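Planning around a blurred disc

Rui Pacheco maintains the grasp planner at Fudside, where it runs under the project name Nerkorlow. He took over the code in September, when it still treated every wrist camera view as equally reliable.

"The old version asked for a depth value at every pixel and got one," he says. "Whether the value meant anything was left to the controller."

The case he uses to explain the change is table clearing. Something large and close to the lens goes out of focus, its outline spreads, and the segmenter reports a region bigger than the real object. The planner then finds its path blocked and stops. Pacheco's fix was to attach a confidence to each contour and let the planner shrink the soft ones by a fixed margin – 4 mm at present – before checking for collisions.

Man-lok Huang, who writes the perception side, was against it at first. "A margin is a guess with a unit on it," he says. He now supplies the confidence from edge sharpness, and the check adds 23 ms to each cycle. Both men think that is too slow. The controller, called Man in the repository, waits for the result before it closes the fingers.

Labels are the other difficulty. Huang's classifier was trained on upright packaging, and turning a bottle over cost it nearly all its certainty. He added rotated crops to the training set and stopped using the text as a cue for which end is the top. The finger approach is now set from the outline alone.
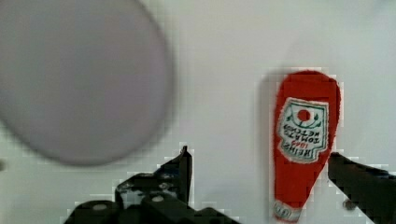

What comes next

Clarkico will test the planner on two arms sharing one table. Pacheco expects the timing to fail before the geometry does. "The locks are mine," he says, "so I know where to look."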